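Review: Kendow Two-Hand Kit, Second Edition
Buchanan Shared Workshop, Equipment Reviews
2024-09-13

The Kendow Two-Hand Kit is sold as a complete pair of robotic hands for builders who already own, or intend to build, a pair of arms. The workshop purchased one kit from general equipment funds and assembled it on the members' bench over the course of the summer. This review covers assembly, control, grip performance and upkeep. It does not cover the arms, which were built to the workshop's own drawings and are documented separately.

Contents and assembly

The kit arrives in two trays, one per hand, with fasteners bagged by finger. The printed manual is adequate for the palm and wrist and poor for the thumb. Step 14 shows the thumb linkage from the wrong side, and a builder who follows the drawing will have to remove the joint pins and begin again. The corrected sheet is available from Kendow on request and should have been in the box.

Left and right parts are marked only on the inside of the molding. Members are advised to sort and label both trays before opening any bag. All screws take the same driver, which was appreciated. The supplied thread lock was dried out in one of the two tubes.

Wiring is routed through the wrist and leaves little slack. With the wrist turned fully outward, the cable on our right hand was pulled tight against the collar. The workshop added a short extension, and no further trouble has been recorded.

Control

Each hand connects to its own control board. The workshop used the Merance board instead of the one Kendow recommends, having several in stock. Setup required a change to the finger limits in the configuration file, and the file format is explained in the Kendow documentation clearly enough for a member with modest programming experience.

Calibration is carried out one finger at a time with the hand upright and unloaded. It is slow work. The software does not save partial results, so an interrupted session must be repeated from the first finger. Once saved, the settings have held through ordinary power cycles.

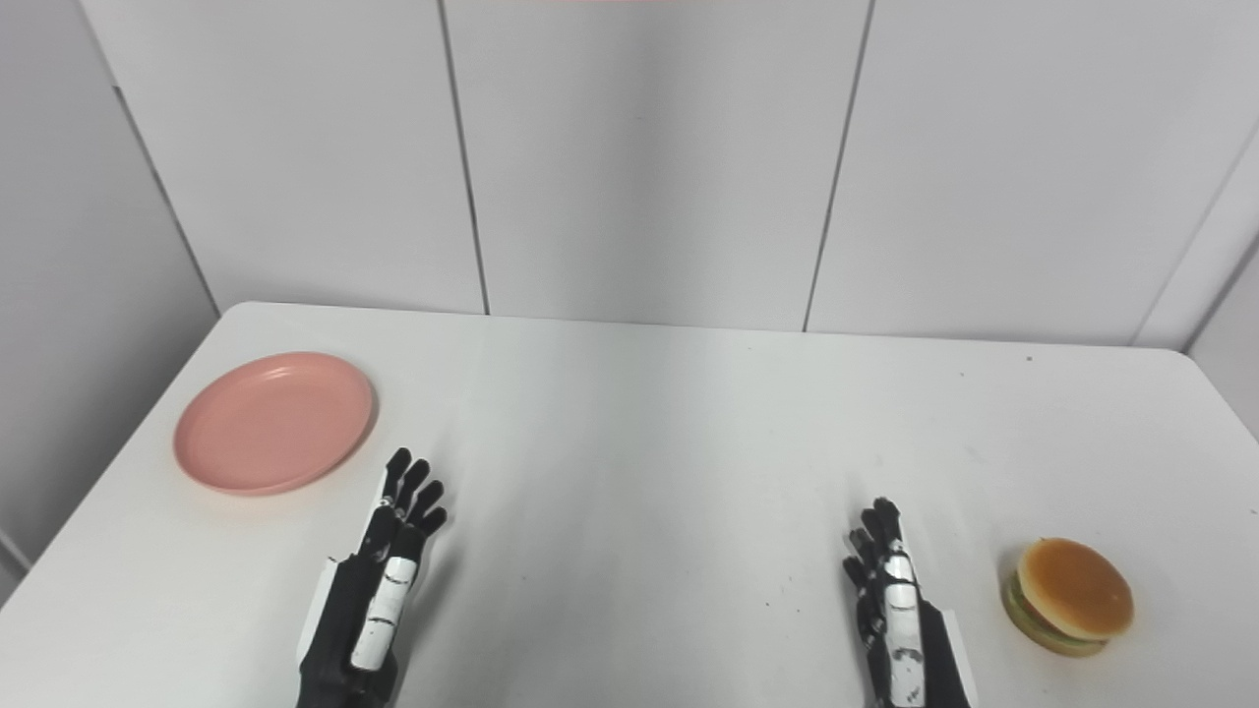

Trials were arranged to reflect the work that members are likely to attempt at home: picking up light household and play items, passing them from one hand to the other, and setting them down in a chosen place. Heavy lifting was not attempted. Rounded objects that a person would hold in a loose grasp were managed well. Flat objects were the weak point. A plate lying on a table offers very little edge to a finger of this thickness, and the operator must approach from the side and tip the rim before closing the thumb. New operators should expect to practice this.

Over 1000 logged grasps the workshop recorded 800 successful holds, a hold being counted when the object was lifted clear and kept until released by command. Most failures involved thin items. The fingertips are smooth as supplied. Bivon grip pads, cut to size, improved matters on glossy surfaces, and the workshop now fits them as standard.

Passing an object between the hands depends more on the arms than on the kit. Even so, the wrist collars are bulky, and the two hands cannot be brought as close together as the manual suggests without contact at the thumbs.

Noise and upkeep

The hands are quiet enough for use in the shared room during open hours. Kendow states a service interval of 2000 cycles for the finger tendons. Ours were inspected at 1831 and one was found frayed on the left hand. It was replaced from the spares packet in under an hour. Builders who plan regular use should order a second packet with the kit.

Recommendation

The kit is approved for purchase by member groups with prior experience of small mechanical assembly. It is not recommended as a first project. Anyone ordering should ask for the corrected thumb sheet at the same time and should set aside an evening for calibration alone. The assembled pair may be reserved through the equipment desk, and the modified configuration file is kept with the bench records.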